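**Bancadas modulares: junção de tampos e disposição dos objetos**

Boletim interno, julho de 2024

A revisão de maio do mobiliário da sala de Wandham deixou em aberto a questão das mesas compostas por duas secções. O tampo branco mantém-se como padrão. A limpeza é simples, as manchas detetam-se cedo e os objetos pequenos, sobretudo os translúcidos, distinguem-se melhor do que nos tampos cinzentos que a Kallik fornecia antes.

O ponto a vigiar é a junta. Uma linha fina entre a secção próxima e a secção afastada é aceitável; um desnível não é. Consuelo Quintana, responsável pelo mobiliário, pede que a verificação se faça com uma régua de 40 cm, assente em três pontos: esquerda, centro e direita. Se a régua oscilar, regulam-se primeiro os pés da secção afastada e só depois os da próxima. Não se deve forçar a junta com os grampos, que abrem folga do lado oposto.

Quanto à disposição:

- A margem do fundo serve de linha de arrumação. Os objetos ficam em fila, encostados atrás.
- Os copos de plástico não se pousam sobre a junta. Um copo vazio tomba com facilidade quando a base apanha a aresta.
- Os suportes de base redonda vão para a secção próxima, com toda a base apoiada.
- Os cabos saem pelos lados e não atravessam o tampo.

A carga máxima por secção continua nos 800 N distribuídos, valor indicado na ficha da Marín. Para peças pesadas usa-se a mesa metálica, que suporta 2000 N.

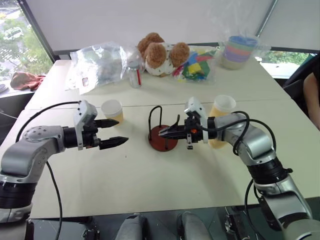

*Tampo branco em duas secções, com suporte de base vermelha, dois copos translúcidos e objetos alinhados ao fundo.*

Os pés reguláveis encomendados à Rakovton vêm em caixas de 200 unidades e ficam no armário junto à porta. Quem substituir um pé deve anotar o número da mesa e a secção na folha afixada no interior do armário. Os pés retirados, mesmo com a rosca gasta, devolvem-se à mesma caixa, em saco separado.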